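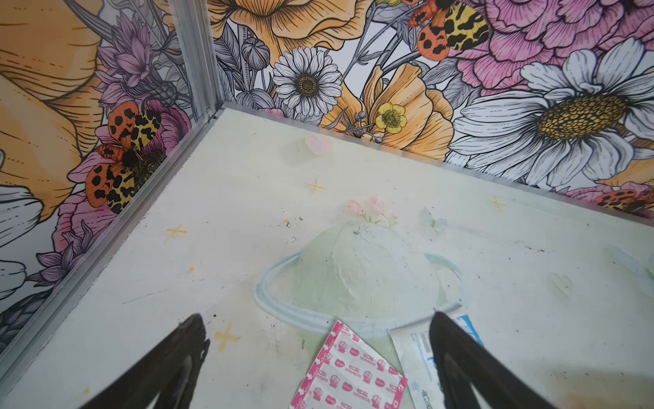
Painted floor panel at the Gosetby open day, with two of the packets.

We got to Gosetby on the Wednesday of the open day, a bit after nine, and Rekha Rathore took our group through the packing rooms first. There were 30 of us, which was too many for the corridor.

The part I liked best was the painted floor. It's off-white with a pale mint-green planet in the middle, a light-blue ring looped around it, and pink flowers growing out of the top. A pink heart floats above and to the left of the flowers and small yellow stars are scattered about. The paint has picked up scuffs and dark specks, and I thought it looked better for them.

Two flat packets were lying on it — one with a bright pink border and rows of little pink icons, the other a white sachet with blue bands. The print on both is tiny. I'd have liked a bigger label.

Tea was in the Ashby room afterwards. Parking is free but fills up early, so take the Nirberg bus if you can. The next open day is in August.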